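4.2 Review scores and length of play

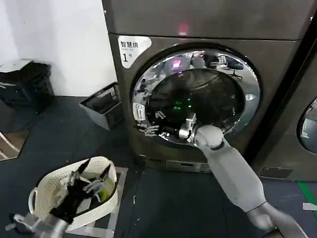
Page last modified: 20 February 2023

Figure 3. A robot arm reaching into the round door of a front-loading dryer labeled "智慧烘".

In the previous section we looked at the final score that a reviewer gives to a game. In this section we ask if the score depends on how long the reviewer played before writing. The question is old among players, who often complain that a long open-world game was judged after one evening. We could not find a study which tests this complaint on games that come from films, so we did it with our own material.

Our collection has 3301 reviews of licensed games, taken from the Hullen archive and from the review pages of Stornville. For 1205 of them the writer states the hours of play in the text. Only these reviews are used in this section. The other reviews say nothing on this point, or they use words such as "a weekend", and we decided not to turn such words into hours. Dinesh Dhillon read all statements of hours by hand and marked those where the number could mean something else, for example the length of the main story.

We divided the reviews by the type of game. Open-world games are the largest group. Racing games and fighting games were put together, as both are played in short rounds and the reviewers write about them in a similar way. A group of 205 reviews treats puzzle and card games. These are discussed apart, for the reason that many of them have no ending and the hours are difficult to compare.

For open-world games the relation is weak but present. Reviewers who played longer give a slightly lower score for variety, and a slightly higher score for controls. The overall score almost does not move. It seems that the two effects cancel each other, and a reader who looks only at the stars will not see any of them. The texts support this reading. In long sessions the reviewer learns the combat or the driving and begins to enjoy it, and at the same time he meets the same camp or the same side task again and again.

For racing and fighting games we found no relation that we would defend. The scores for sound and picture are also stable in all groups, and this was expected, as most writers form this opinion in the first hour.

One result was a surprise for us. Sixteen reviews in the collection were changed by their authors after publication, and in most of these the score went up. The usual reason in the text is a patch from the publisher. We kept the first version in all calculations. Verstraete proposed to use both versions as separate reviews – this was tried in May, and the results stayed the same in direction.

There are limits. Hours are reported by the reviewer and we cannot check them. Some sites pay by the article, and a writer may have a reason to state more hours than he played. The Plattner scale, which we use to bring stars, points and percent to one measure, is also rough at the lower end, where few reviews exist. A game with half a star and a game with one star are almost the same on it.

The next section uses the same reviews, but looks at the film behind the game and at the time between the two releases. The Zalta list of release dates was used there, with corrections by Gerrit Verstraete for games that came out on different days in different countries.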